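Quick notes for running the Parnach clutter eval on a new table. Assumes you've got the Plerkano controller up and the arm homed. If not, do that first.

## 1. Set the table

- Soft cloth over the whole top, fleece is best. Small flat stuff is hard to pick off it and that's the point.
- Mix sizes. Snack boxes, one soft bag, a notebook, a pencil case, then paper clips spread well apart.
- Dark curtain behind. Light walls mess up teh segmentation.

## 2. Run the picks

Load the Hamel policy, 200 trials per layout. Reshuffle every 6. Gripper force at 70 for boxes, drop to 2 for paper clips or chain (units are whatever the driver uses, don't convert).

Save the chest-height view at each contact. You want fingertips and target both in view, like so: orange box on its side, tips up against the near face, beaded chain hanging off the lower one. 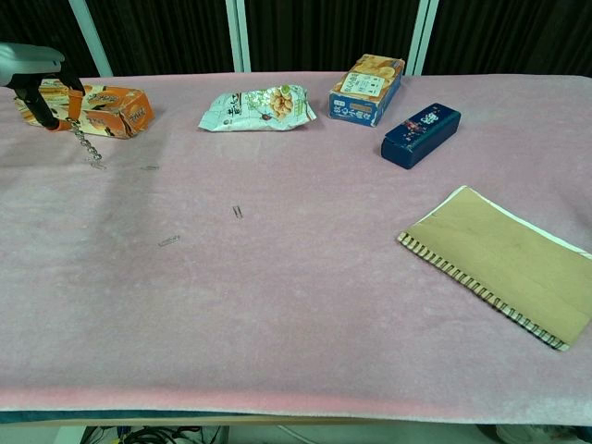
## 3. Label contacts

One label per saved still. `touch`, `grasp` or `unclear`. Can't tell from the still? Put `unclear` and move on, dont go hunting in the force log to decide. We did that in May and the labels stopped matching what the model gets to see.

Anything on the fingers that isn't the target gets `extra` as well. Chain, clip, bit of fluff, all the same tag.

## 4. Score

 cistelen score --labels contacts.csv --split layout

Split by layout, never by trial, or near-identical tables end up on both sides. Takes nearly 2 minutes. Blank rows in the output mean a missing label, so fix the csv and rerun.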